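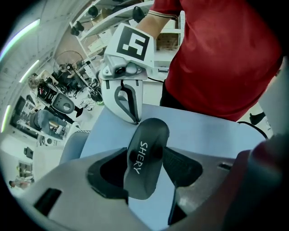 Black shoe, smooth matte finish, with the name printed in white.

Shoe Returns and Care - Common Questions
Trulcombe Footwear, Skindale store

How long do I have to return a pair?
You have 27 days from the day you receive them. Both shoes need to come back together, unworn outdoors.

Do I need the original box?
No. Any sturdy cardboard box will do. Please put your order number inside.

How do I clean a smooth black shoe?
Wipe it with a damp cloth and let it dry at room temperature. Do not use shoe polish over printed lettering - it can dull the white.

Can I put them in the washing machine?
No. The heat and spin can loosen the sole.

Can I exchange for another size?
Yes, once per order. Exchanges on orders over $100 ship free. Below that, shipping is $2.

What if only one shoe is faulty?
Send both. We replace shoes as a pair.

Who do I contact about a late refund?
Write to Lucie McIntyre at the returns desk, P.O. Box 2561, Skindale, or ask at the counter before 4 p.m. Refunds go back to the card you paid with.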